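Washing white work shirts with a printed logo (without going gray)

Posted in: Laundry, Workwear
Updated September

Quick one. Got asked again how I do the white shirts, so typing it up once and linking it from now on. Plain white tops, small print on the chest, worn hard all week, washed Friday night. Works for tees and polos. Not for silk, not for anything with glitter on it.

What you need

Powder detergent, the kind for whites
Oxygen bleach powder (NOT chlorine)
Dish soap, clear
Soft toothbrush
A bucket or tub. Mine's a Plestico, any will do
Somewhere to hang things

1. Sort

Whites only. Really only whites. No cream, no pale gray, no "it's been washed before so it's fine." One navy sock did a whole load for me and I never got those back.

Check pockets if there are any. Pens.

2. Turn inside out

Every shirt, before it gets wet. Saves the print from rubbing on zippers and on the drum. Undo buttons on polos.

3. Collars and underarms

Dab of dish soap, bit of warm water, toothbrush, small circles. Leave it while you do the rest of the pile. If there's a yellow patch under the arm, make a paste with oxygen bleach and water and put that on instead. Don't scrub the logo with either one. Go around it.

Makeup on the neckline: dish soap again. Ink: rubbing alcohol on a cotton pad, dab, change pad, dab. Test an inside seam first.

4. Soak

Warm water in the tub, scoop of oxygen bleach per the box, stir till it's gone. Shirts in, push them under. 30 minutes. Longer if they're really dingy, but I wouldn't leave prints overnight, mine got a bit tacky once.

Cheap prints: skip the soak. You can tell by the edge, if it lifts with a fingernail it's a cheap print.

5. Wash

Warm, not hot. Normal cycle, medium spin. Don't pack the drum, shirts need to move around in there. Full dose of detergent. Most gray whites I see are just too many shirts and too little powder.

No fabric softener. It builds up and then they feel greasy and hold smells.

Extra rinse if your machine has the button. Mine's an old Kröger and you have to turn the dial back by hand, so 2 rinses it is.

6. Dry

Line is best. Shake each one hard first, hang from the hem, still inside out. Sun is good for white cotton.

If you have to use the dryer, low heat, and take them out a litle damp. Check the stains BEFORE you dry. A stain that's been through the dryer is going to be a pain.

7. Iron, if you bother

Inside out, medium. Never straight on the print. If you have to flatten that area, put a thin dish towel over it and press, don't slide.
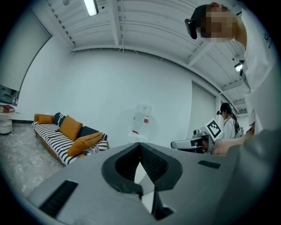 White shirt, small dark logo up top. Keep the iron off that bit.

Storing

Fold with the print flat, not across it. I keep ours on a Jametti shelf by the door, sizes on masking tape. Don't stack them while there's any damp left in the seams.

Problems

Gray all over: soak again, wash again, smaller load.
Pink: wash again right away while wet, with oxygen bleach. Usualy comes out.
Print cracking: heat did it. No fix that I know of. Wear it for painting.
Still smells: cup of white vinegar in the rinse, on its own. Don't mix vinegar and bleach of any kind, ever.
Yellow collar that won't shift: I've tried the Vellico stain bar, it was ok. Dish soap was about the same and I already had it.

Dark shirts are a different page, will do that one when I get to it.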